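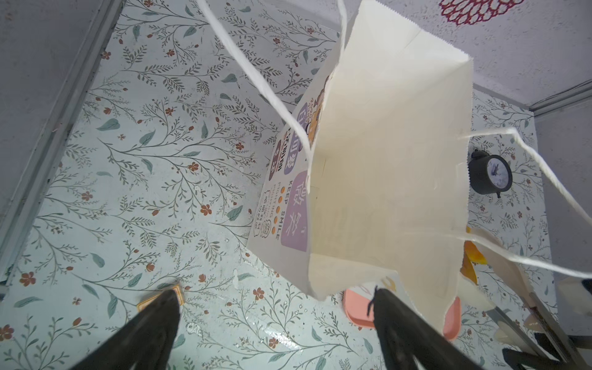 Paper bag with rope handles, at the gripper.

Packing bench, Notell gift shop warehouse. I've worked this bench for 3 years. People keep asking me what changed when the robot cells came in, so I'm putting it in one place. 1/9

12 replies · 41 likes

Start with the bags. We used to open every one by hand, stand it up, drop the goods in, and pass it down the line. A big day for me was 466 bags. My thumbs told me about it at night. 2/9

3 replies · 38 likes

Now a cell does the plain orders and I do the odd ones: breakables, gift notes, anything with a ribbon. I also look after 2 cells, so I'm the one who walks over when the light goes yellow. 3/9

2 replies · 29 likes

Yellow is nearly always handles. A box keeps its shape. A twisted paper rope goes wherever it wants, and two of them on one bag go two different ways. Printed side, plain side, makes no difference to the trouble. 4/9

5 replies · 52 likes

Stelios Sotiropoulos trained us on the cells. Most of what he taught was when to leave them alone. I used to reach for the stop at the first wobble. He had me wait through a whole retry with my hands in my pockets. It was a long half minute. 5/9

1 reply · 33 likes

Pay: same hourly rate, but the piece bonus went away. For the fast packers that was a cut. Alcides Brandão was the fastest we had, and he brought it up at every shift meeting until May, when they added a cell allowance. It covers most of what he lost. It doesn't cover all of it. 6/9

19 replies · 87 likes

Jobs: no one was let go from our bench. Two people left and their spots weren't filled. I'd call that fewer jobs. The office calls it steady. The Plidley site got its cells before us and I hear the same from there. 7/9

24 replies · 96 likes

What I miss is the talking. Six of us used to stand shoulder to shoulder and you'd know all about somebody's kitchen remodel by lunch. Now we're spread out, one person to a pair of cells — you have to walk over to say anything. 8/9

8 replies · 74 likes

What I don't miss is the wrist brace. It's been in my locker since spring. If your place is getting cells, ask about the bonus before they're bolted down, and ask who gets trained first. We asked after, and it took months to sort out. 9/9

31 replies · 118 likes · 22 shares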